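Ribs, Cuffs and a Cellar Full of Yarn: Talking Knitwear Repair with Jingyi Shi

December 5, 2018

The first thing Jingyi Shi does when I come in is look at my elbows. "Oh, you've got maybe one more winter in those," she says, delighted, and then she puts the kettle on.

Shi runs Dustska, a mending workshop two flights down from a bicycle store, and she has been fixing other people's sweaters for long enough that she talks about stitches the way some of my friends talk about baseball. I had planned on forty minutes. I stayed until it was dark out and missed two buses.

She learned on a flatbed knitting machine at a small mill called Garano, where she was hired to sweep and ended up linking collars. Linking is the job of joining a collar to a neck opening loop by loop, and at Garano they paid by the piece. "I was terrible! You hang every single loop on its own little point. Miss one and you have a ladder running down somebody's chest. The women on either side of me were doing it while talking about their kids, not even looking down."

When the mill cut back its hours she took home a box of cones that were going to be thrown out, and that box became the cellar. There are 288 cones on the shelves now, sorted by weight first and color second, which drives visitors crazy. "People want a rainbow. But a perfect red in the wrong thickness is no use to me. A slightly wrong red in the right thickness, I can do something with that."

Most of what comes in is cuffs, then elbows, then moth holes. Last January a customer carried in a whole trash bag of cardigans that had been stored in an attic, and Shi still sounds happy about it. She froze them for two weeks, washed them, and worked through them one at a time between other jobs.

I asked whether ribbing was really as hard as everyone says.

"It's the best part!" she said, and pulled her chair closer. "Plain knitting lies there. Ribbing has to pull in and then let go and pull in again, thousands of times, every time you push your sleeves up to do the dishes. So when I redo a cuff I go down a needle size, and I cast on loose. Loose edge, tight rib. If you do it the other way around the edge snaps the first time somebody with big hands puts it on."

Stripes in a rib are a subject all their own. Change color on a purl stitch and little bumps of the old color show through on the right side. Some people hate that. Shi likes it on sportswear and knits one plain row first on anything dressier. She keeps a notebook of these choices, named Wada after the first customer who asked for her old stripe back exactly as it had been, bumps and all.

The notebook is up to roughly 600 entries. She let me leaf through it. Half are yarn snippets taped down beside a few words: "too shiny," "ask about dog," "good, do again."

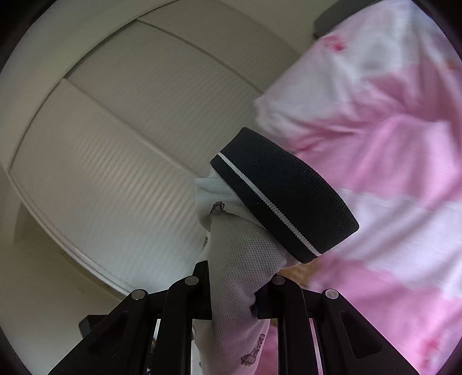
Where to Start If You've Never Mended Anything

Shi teaches a beginners' evening at Cirkumex, the community hall across the river, and her advice is to begin with a sock. "Nobody is looking at your heel. Make it ugly, wear it, make another one." Bring a blunt needle, something round to stretch the sock over, and wool close to the thickness of the original. She has spares of everything, and she will look at your elbows.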